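Ticket: Episodes rejected at import, right gripper pose lost
Project: Munier tabletop set, "clear the desk" task
Site: Brerkach office
Component: hand-held grippers, marker tracking, head camera
Priority: Normal
Status: Closed, with one follow-up

Reported Thursday, 9:40 am

The import job on Plekton is throwing out a large share of the two-handed episodes from Brerkach. The left gripper comes through fine. The right one loses its pose partway into the episode, comes back a moment later, and when it comes back the position has jumped. The importer sees the jump and marks the whole episode as bad. One-handed episodes from the same sessions import without a problem.

The error in the log is always the same:

pose_check: FAIL gripper=R reason=discontinuity
episode skipped

Nothing was changed on the Plekton side this week. The last good batch was recorded before the desk task was switched from the low objects to the new object set (plant, large jug, water bottle).

Steps already tried before opening the ticket:
Restarted the recording software.
Swapped the USB cables on the right gripper.
Cleaned the camera lenses on both grippers.
Ran the import again on the same files. Same episodes fail at the same place.

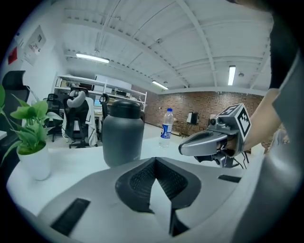
Please advise if this is a calibration problem. We would like to avoid re-recording if the raw video can still be used.

Reply, 10:25 am

If the same episodes fail at the same place on a second import, the problem is in the recording and a restart will not help. Please send the following:

The calibration file for each gripper.
The session log for one failing episode and one good one.
Whether the operator was sitting or standing.
Which marker cubes are fitted. The Szénási cubes and the older printed ones do not have the same edge length and the software has to be told which is in use.

Also please do not delete the failed episodes. The gripper view may be usable even if the pose from the head camera is not.

Reply, 11:10 am

Files uploaded to the ticket folder. Operator was sitting for all of the failing episodes. For the good batch the notes say standing, but the notes are not very complete.

Cubes are Szénási on both hands. The config file says Szénási for the left gripper and "default" for the right. I don't know when that changed. Could that be it?

Reply, 11:50 am

That is part of it. "Default" means the older cube size. With the wrong size the tracker still finds the cube but puts it at the wrong distance from the head camera. That explains the jump: when the cube is in view you get a wrong position, when it goes out of view the software carries on from the motion sensor, and when the cube comes back the two don't agree.

It does not explain why the cube goes out of view in the first place. Looking at the session log, the right cube is lost most often while the hand is behind one of the tall objects, and also when the hand drops below the table edge between picks. The left hand does neither of these as often.

Please do this, in order:

1. Set the cube type to Szénási for both grippers and save.
2. Close the recorder completely and open it again. It only reads the cube type at startup.
3. Run the table check: hold both grippers still over the table for a few seconds, tips pointing to the middle, both cubes facing the head camera. The status line should say OK for L and R.
4. Record a short test with the operator sitting the same as before, then one standing.
5. Import the tests only. Leave the old batch alone for now.

Reply, 1:35 pm

Did steps 1 to 3. First table check failed on R with "cube not found". The wrist was turned too far in. Turned it out and it passed.

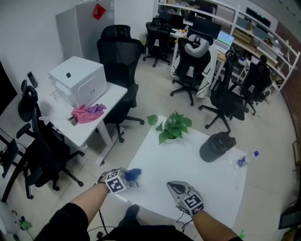
Recorded 6 test episodes sitting. Imported 2, and the other 4 were rejected. No big position jump this time, the reason given is now "gap too long". Have not done the standing ones yet, will do them after the battery is charged.

Reply, 2:05 pm

Good, the reason changing from discontinuity to gap means the cube size fix worked. The gap is the occlusion. The importer allows short gaps and fills them from the motion sensor, but past the limit it will reject.

Don't raise the limit to get the episodes through. It has been tried at another site. The episodes import, but the hand path drifts during the gap and the trained policy closes beside the object. Bad examples of that kind are hard to find again once they are mixed in.

When you do the standing tests, please also try laying the jug down for some of them. The task description says the jug can start upright or on its side, and the operators have mostly been starting it upright. On its side it will block much less of the view.

Reply, 3:45 pm

Standing tests done. All imported. From the higher head position the camera looks down over the jug and the right cube stays in view nearly the whole time. Jug start position made no difference when standing.

Sitting, with the jug on its side: better than before but still one gap near the end, when the hand comes back to rest below the table edge. I think that one is a habit of the operator. The hand goes down to the lap between picks.

Questions:
Can we keep recording sitting if the hands stay above the table? Standing for a full session is tiring and the cables pull.
Can the old batch be saved?

Reply, 4:20 pm

Sitting is fine if the seat is raised and the hands stay above the table until the stop tone. Put the rest position on the near side of the table and mark it with tape. The software does not need the tape, it is for the operator. Keep the plant toward the far side so the hands don't pass behind it.

Please also mix the jug start position on purpose from now on. If every seated episode has it lying down and every standing one has it upright, the policy may tie the grasp to the camera height. Use the start card from the task folder and shuffle it.

On the old batch: yes, partly. The raw video is not affected by the wrong cube size, so poses can be computed again. I have started a reprocess of the rejected episodes with the right cube type. Anything that still fails on gap length will be moved to the "view only" folder. Those can be used for training the image part but not the motion part.

Reply, Thursday, 5:30 pm

Reprocess finished. 23 episodes recovered and added to the Munier set. The rest are in view only. They keep their original names so they can be matched against the session notes.

Spot check on the recovered ones: played back the right hand path over the head video for several of them. The tip lines up with the object at closing. No visible drift.

Changes made at Brerkach:
Cube type is set per gripper in the config and the file is now read-only.
Table check is run at the start of each session and again after any cable or battery change.
Tape mark added for the rest position.
Chair height written on the session sheet, along with sitting or standing.

Follow-up, opened as a separate ticket: the recorder should warn when the two grippers have different cube types. At the moment it accepts any combination and says nothing. It should also show the gap length live so the operator can stop and redo the episode.

Closing this one. If "discontinuity" shows up again on either hand, reopen it and attach the config file first.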